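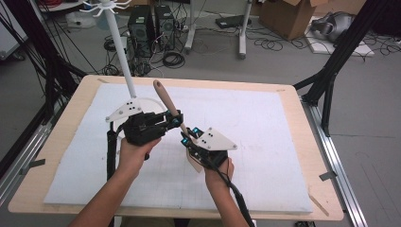 Handheld Gripper Kit Review: Final Report
Unia Robotics Workshop, Team Villey
Submitted 16/10/2025

1. Why we did this

The assignment was to pick a product that a small lab might buy and find out whether the lab should. We picked the Tokmont handheld gripper kit, which comes as a pair, one for each hand. You pick things up with them yourself, the kit records what your hands did, and the recording is supposed to become training data for a two-armed robot. The brochure says setup is "effortless." We have kept the brochure and intend to frame it.

The kit was on loan to us from June until the end of the project. We compared it on paper with the Kinoshita rental service, where you send in a list of tasks and get recordings back. We could not afford to compare it any other way.

2. Setup

The first working recording came on our 2nd day with the kit. Most of the first day went to the cables. Each gripper has its own black one, and they have strong opinions about which side of your wrist they belong on. We ended up draping them down toward the near edge of the table, which works as long as you don't step back to admire anything.

The work surface is a sheet of white foam taped over a wooden tabletop. The manual doesn't ask for this. We added it after hearing what a dropped handle sounds like on bare wood in a room where other teams are trying to think.

The plates on top of the grippers are held on by screws at the corners. Check them. One of ours came a little loose in the second week and we spent an afternoon blaming the software, which for once had done nothing wrong.

3. Tasks

We wanted long, awkward household objects, on the theory that anyone can pick up a cube. The hardest task was a two-handed one: the left gripper steadies a long white pole with a rack of hooks at the end, while the right brings a wooden handle in to meet it. With bare hands this takes no thought. With the grippers it takes both forearms and some language we left out of the audio notes.

We recorded 200 attempts over the whole project and kept 89. An attempt was thrown out if an object was dropped, if a cable pulled a hand off course, or if the person holding the grippers started laughing.

4. What we liked

The jaws close when you want them to. After an hour or so you stop thinking about your fingers, and the recordings get visibly smoother. The two units match, so swapping operators only meant explaining things once.

5. What we didn't

Round handles roll in the jaws. Weight is fine for short sessions, but nobody on the team volunteered for a second long one. The manual has 11 pages, and the calibration section sends you to a page that is blank — we checked both copies.

6. Recommendation

Buy it if you have your own tasks in mind and someone patient to hold it. If you need plain pick-and-place recordings and have a budget, ask Kinoshita for a quote first. Our team would take the kit again, with longer cables and a grippier lining for the jaws.

The foam sheet is staying on the table for next year's group. Please don't write on it, there are enough marks already.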